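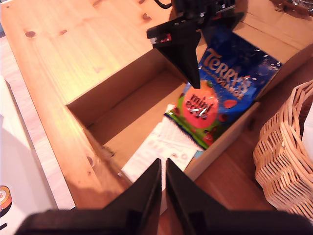

# Wodov two-finger gripper, tapered tips

The Wodov is the gripper we reach for first when somebody wants to handle groceries, bagged sweets and other soft, slippery packaging, and it's the one we get asked about more than any other. It has two black tapered fingers on a broad base, it bolts up to the usual small arms, and it comes with a cable long enough that you won't be cursing it on the first afternoon.

Harpreet Beaulieu has been putting it through its paces on our bench next to the Jimex, which costs a good bit less, and the notes on this page are mostly hers, tidied up a little. Test notes last revised Oct 12, 2024.

**Price:** $369 each, fingers and cable included
**Warranty:** 2 years
**Controller:** Nouri (sold separately)

## What we like it for

Bags are hard! A bag of mini eggs lying at a tilt in a box gives you a crinkled seam at one end, a lot of shiny film and a filling that shifts as soon as you touch it. Wide flat pads tend to push a bag like that around the box, and you spend the day nudging it back. The narrow tips on the Wodov can get down beside the bag and take hold of the seam, and Harpreet found she could work closer to the walls of the box than she could with the Jimex (which is still a lovely gripper for cartons and jars, and we're happy to sell you one).

The other thing she kept coming back to was the view. With a camera mounted over the fingers, the taper leaves a gap you can see through, so you can line up on a seam before you close – a small thing on paper, but a real comfort when you're driving the arm by hand.

## What to watch for

- The tips are pointed, so go easy on thin film. Start at the lowest force setting and come up slowly.
- A mixed box is a better trial than a single item. Put a few different packages in together, with a basket next to the box to move them into, and keep the layout the same for every gripper you try.
- Mind the handle if your basket has a tall one. Plan a path around it, and slow the arm down near the rim.
- Fast moves will smear the picture from a wrist camera, and a label you could read a moment ago turns into wavy lines. Shorten the exposure or let the arm settle before you ask the camera for anything useful.

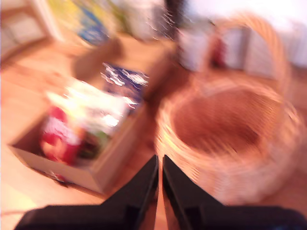

## Choosing a controller

We ship most of these with the Nouri, and it's what Harpreet used throughout. The Produlgate will also run the gripper, though you'll need the adapter plate and a bit of patience with the setup screen. If you already own a Produlgate, keep it – the fingers open and close just the same.

## Ordering

In stock now, with more than 300 spare finger sets on the shelf. Orders go out within 3 working days. Tell us which arm you have when you order and we'll put the right bolts in the box.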